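# Chapter 5: Picking Up Things That Would Prefer to Stay Put

Every robotics club has a drawer of wooden cubes. They are the same size, they are painted in cheerful colors, and a gripper can pick them up all day long.

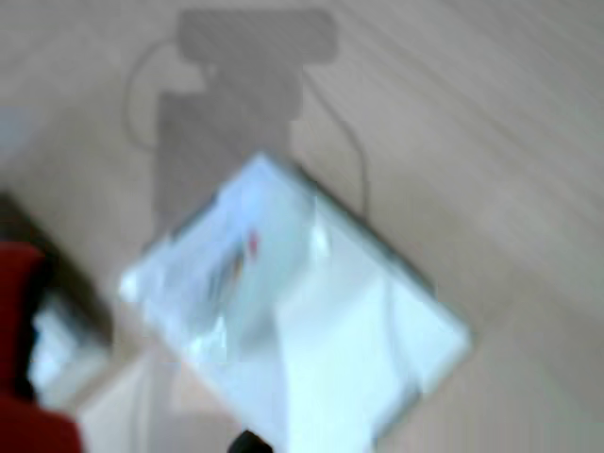

Sooner or later a team gets bored with cubes, or a competition rulebook gets bored on their behalf. For the club at Lendach, it was the rulebook. In March the organizers of the Fultbridge Student Challenge announced that the sorting event would drop its cubes and use ordinary packaged goods instead: bags, pouches, blister cards, anything wrapped in clear plastic and sold from a hook. The club had spent the whole winter getting very good at cubes.

This chapter follows what they did next, which included a fair amount of sulking. By the end of it you should be able to:

- explain why a soft package is harder to grasp than a rigid block
- choose a grasp point when the shape of the object isn't known ahead of time
- write a log entry that another person can use
- tell a bad grasp from a bad guess about where the object was

## 5.1 The bag problem

A cube has flat sides, and flat sides come in parallel pairs. Close two fingers on a pair and the cube has few options. A plastic package has a front and a back, a rim that may or may not be stiff, and a lump somewhere inside that moves when you touch it. Grab the lump and the plastic may slide over it. Grab the rim and the whole thing may swing like a wet towel.

Then there is glare. Clear plastic sends the light from the ceiling straight back into the camera, and a streak of glare looks a lot like an edge to a program that is hunting for edges. Aiguo Li, who wrote the club's first detection code, had it draw a green outline around whatever it took to be the package. On the first afternoon it outlined a reflection, the shadow of the arm, and Réka Szalai's sleeve. The sleeve got the highest confidence score.

The arm's shadow deserves a paragraph of its own. When the lamp hangs above the arm, the arm's shadow falls on the table and travels with it, and it gets to the package at the worst possible time, just before the grasp. A program tuned on a bright, still table will be surprised every single time. You can move the lamp, add a second one, or take your picture before the arm moves in. The Lendach team tried all three, in that order, and wished they had started with the third.

## 5.2 Ready, fire, aim

The team's early method had the virtue of being short:

1. Find the middle of the package.
2. Go there.
3. Close the gripper.
4. Hope.

Step 4 was doing most of the work. Miklós Deák kept the log, and by his record the arm made 154 attempts with this method and lifted the package cleanly on 17 of them. He brought the numbers to the next meeting, where Barnabás Csizmadia pointed out that 17 was better than zero and was asked to sit down.

The log turned out to be more useful than the code. Miklós had written down the angle of the package for each try, along with the place where the fingers closed. Sorted by angle, the failures stopped looking like bad luck. With the package squared up to the gripper, the fingers often met something they could pinch. With it turned so that a corner pointed at the arm, they mostly skated off the plastic and closed on air — very firmly, as the coach, Svetozár Urban, liked to mention.

> **Log it now.** Before you read on, make a table with four columns: package angle, grasp point, result, and what you think went wrong. Fill in a row after every attempt, including the embarrassing ones. Leave the last column blank if you don't know. "Robot was being weird" is the same as blank and takes longer to write.

## 5.3 Asking a better question

The club had been asking where the package was. What the gripper needed to know was where the package could be held, and at what angle to come in. Those questions have different answers, and the second one takes more than a single point to answer. We will start with the simplest version, a point and a rotation, and work it out on paper before anyone switches on a motor.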